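# Notebook: seam and wash trials, warp-knit mesh laundry bags

December, started 8:40 a.m.

Carrying on with the Ronberg mesh. The Simeck roll is finished apart from the last wash set, which is still on the rack and gets written up at the bottom.
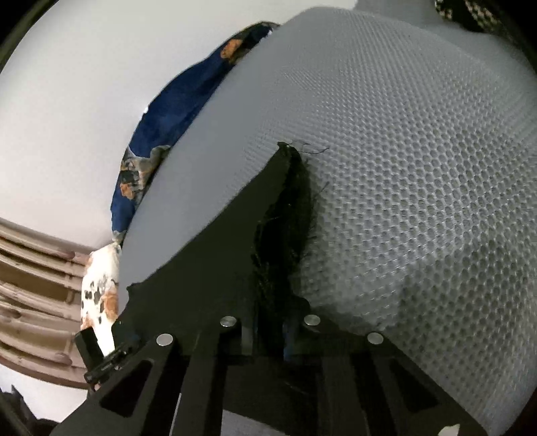
Open points from the last entry, in order of how much they hold up the rest:

- thread tension on the overlock for the 2-thread version
- whether the binding tape shrinks at the same rate as the mesh
- needle size for the hem (we have been using 80 and getting skipped stitches at the corners)
- snagging at the zipper end, Deschamps tape only

## 1. Conditioning

All cut pieces left flat on the rack overnight in the back room. I used to skip this for polyester and still think it makes very little difference, but the last set was argued over because half of it went straight from the bag to the cutting table. So everything gets a night on the rack from now on, including the controls.

Cut with the rotary cutter against the steel rule. Shears pull the cell structure sideways before they close and the edge comes out stepped. Follow a row of cells by eye for the first hand's width, then trust the rule. If the rule and the row disagree by more than one cell at the far end, the piece was skewed on the table. Lift it, let it relax, lay it down again. Do not pull it square.

Mark the wale direction on every piece with the washout pen, arrow toward the start of the roll. Two pieces in the last batch had no arrow and had to be thrown out of the data.

## 2. Overlock settings

Machine is the Dovari in the corner. Settings at the start of the morning:

| Setting | Start | After changes |
|---|---|---|
| Differential feed | neutral | one notch up |
| Stitch length | long | medium |
| Upper looper | as left | slightly looser |
| Lower looper | as left | unchanged |
| Presser foot pressure | full | half |

Full foot pressure is the main cause of the wavy edge. The open cells collapse under the foot, the feed dogs carry the lower layer forward and the upper layer arrives late. Halving the pressure cured most of the wave with nothing else touched. The notch on the differential took out the remainder. Stitch length was changed last and on its own; it affected how many cells the needle missed and did nothing for the wave.

The needle landing in a hole is the basic problem with this fabric. When the stitch falls inside a cell it has no yarn to hold, and the seam is only as good as the next stitch along. On a long stitch you can get a run of misses if the stitch length happens to line up with the cell pitch. Medium breaks the pattern. Short would be safer again but it chews up thread and stiffens the edge, and the bag no longer folds flat at the corner.

Thread: spun polyester on top, textured polyester in both loopers. Tried the spun in the loopers for comparison. Scratchy edge, no gain in strength that I could feel by hand. Did not put it on the pull tester.

## 3. Pull tests

Strip specimens, seam across the middle, jaws lined with rubber sheet. Without the rubber the jaws cut the yarn at the clamp line and the number means nothing. Any specimen that failed within a finger's width of the jaw was discarded and run again from the spare strips.

Best single reading was 329 N, Ronberg mesh, bound seam, load along the wales. Failure was in the mesh, well clear of the seam. This is the result we want: seam stronger than the fabric it joins.

Observations, unranked:

- Plain overlocked seams fail by the cells at the stitch line opening up and then zippering. There is a clear drop in load, a short recovery, then a second drop.
- Bound seams do not zipper. They hold and then the mesh goes all at once.
- Across the wales everything stretches much further before failure. The crosshead ran close to its stop on two specimens. Shorten the gauge length for the next set and note it in the header.
- Rate was kept the same throughout. One run was started at the jog rate by mistake, spotted early, specimen discarded.

The trace from the Simeck control looks odd near zero load, a flat step before the rise. Probably slack in the strip. Check with a pretension on the next one. I have left the step in the file and not shifted the curve.

## 4. Binding tape

Tape is the folded twill type, from Deschamps, pre-shrunk according to the supplier sheet. We have been burned by supplier sheets so I washed a length by itself.

Procedure: cut one length, mark two points with thread, measure under the flat bar, wash hot, tumble low, condition overnight, measure again. Start distance 700 mm. Result goes in tomorrow when the piece has rested. If it has lost more than the mesh has, the bag edge will pucker and we either steam the tape before sewing or feed it in with slight ease.

Sewing the tape on:

1. Clip the tape over the raw edge. No pins, they slide through the cells and fall out.
2. Start on a straight side, never a corner.
3. Edge-stitch with the walking foot. Needle 90, ballpoint.
4. At the corner stop with the needle down, lift, fold the miter with the awl, lower, hand-crank the first three stitches.
5. Overlap the end and fold it under. Backtack once only.

The 80 needle was skipping at the miters because of the stack of tape there. The 90 has not skipped so far. It does leave a slightly bigger hole in the tape, which I can live with.

Backtacking more than once perforates the tape along a single line. Two of the early bags tore exactly there.

## 5. Zipper end

The Deschamps zipper tape is softer than the Simeck one and the end frays once it is trimmed. Loose ends then find their way into the cells and catch, and the slider picks them up on the way back. Three options tried:

**Heat-sealed end.** Quick. Leaves a hard bead that scratches, and the bead will snag knitwear, the very thing the bag is supposed to protect. Rejected.

**Folded end under the binding.** Bulky. The walking foot climbs and the stitch length drops on the way up. Works if the fold is hammered flat first.

**Separate fabric tab over the end.** Slowest to sew, neatest result. Tab cut on grain from lining offcuts, folded in thirds, wrapped over and stitched through twice. No fraying after the first wash cycle.

Going with the tab for the sample set. Revisit if the sewing time becomes a problem.

The slider garage (elastic loop at the closed end) should go in before the tab. I did one the other way around and could not get the foot in.

## 6. Wash set, Simeck roll

Wash counter on the front-loader read 2,372 when the final set came out. Writing it here since the log sheet by the machine is full and the new one has not been printed.

Load was the usual ballast of cotton squares plus the test bags, each bag with one knit swatch and one pair of hook-and-eye strips outside it as the snag source. Results by eye against the reference swatches:

- Fine-cell side of the bag: light fuzzing on the swatch, no pulled loops.
- Coarse-cell side: hooks got through. Pulled loops on most swatches, one run.
- Seams: sound. Slight twist on the bag with no wale arrow (my own error, see section 1).
- Color: no transfer to the mesh from the navy swatch. Faint gray cast on everything, same on the ballast, so put it down to the water or the drum.

The coarse mesh rinses better and drains faster, and comes out of the spin carrying less water. For bulky items it is the right choice. For anything with hooks near it, it is not. I suggest we stop trying to make one bag do both and write up the two meshes as separate patterns.

Lint: the fine side holds more of it, mostly in the corners along the binding. Turning the bag inside out and shaking it clears the loose part. The rest needs a brush. Worth weighing the lint next time instead of looking at it.

## 7. Things that went wrong

- Upper looper thread broke twice before 10:00. Burr on the thread guide. Polished with the fine paper, no break after.
- Labels printed with the old roll code. Corrected by hand on the specimens and still wrong in the spreadsheet.
- Ran out of rubber sheet for the jaws. Used the offcut from the old mat for the last strips. It is thicker, so treat those readings with some caution. They are marked R in the margin.
- Washout pen did not wash out of the Deschamps tape. Use chalk on that.

## 8. Next

- Measure the 700 mm tape length after conditioning, enter shrinkage both directions
- Rerun cross-wale pulls at the shorter gauge length
- Pretension on the Simeck control, compare with the stepped trace
- Sew the sample set with tabs, fine mesh first
- Order rubber sheet, 90 ballpoints, log sheets
- Fix roll code in spreadsheet before anyone copies from it

4:15 p.m. Tape length is on the rack, second shelf, left end. Please leave it flat.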